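Plerkitz Brings Its Secondhand Book Swap to Bellier This September

FOR IMMEDIATE RELEASE

I've been waiting months to send this one out, so forgive me if I run on a bit. Plerkitz, the little book swap I started with a folding table and two boxes of paperbacks, is moving into the old Baloyi shoe store in Bellier, and we open our doors in September!

If you've never been to one of our swaps, you bring books, you take books, and you pay nothing. Bring two, take two. Bring a grocery bag full and we'll write you a credit slip for the rest, good for as long as you can keep from losing it (I've lost three of my own). Cookbooks, mysteries, picture books, car repair manuals, all welcome. Please no encyclopedias. I love them too, but we have nowhere to put them.

Last year 1,339 books changed hands over 14 swaps, and most of those swaps happened in parking lots with one eye on the clouds. Having a roof is going to feel like a vacation. The Baloyi store still has its long wall of shoe shelves, and they happen to be the right height for paperbacks, hardcovers less so. Those will go on the tables up front.
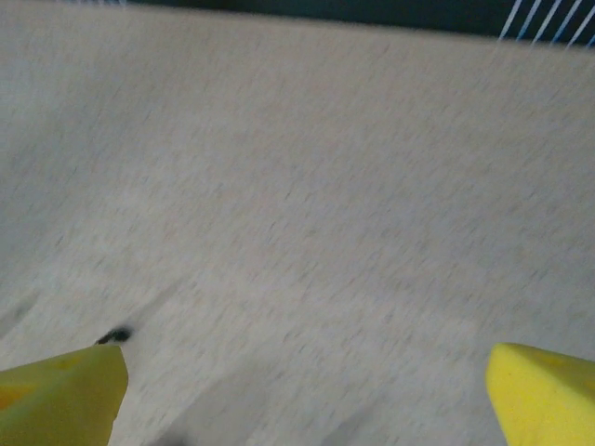 One of our regulars, Avex, wrote to ask whether the new place would still have the dollar-free kids' corner, and said the swap was the only reason there were any chapter books left in the house that hadn't been read twice. Yes, the kids' corner is staying, and it's getting bigger. Kids can take a book home without bringing one, same as always. I'd only ask that grown-ups check the back covers before handing over a stack, as we did once find a pretty gory thriller in with the pony stories.

We want 1,000 books on the shelves by opening morning, and we're not there yet. Drop-offs start at 10 a.m. and go until 4 p.m. at the side door on the alley. Clean and dry, please, with all the pages. Notes in the margins are fine. I think they're half the fun, especially in cookbooks, where somebody has crossed out the sugar and written "way too much."

Parking is free behind the building. The front entrance has no step, and there will be chairs, because people do like to sit down and read the first chapter before they commit.

Reporters and anyone else who's curious can stop in during drop-off hours. I'll be the one sorting mysteries.

###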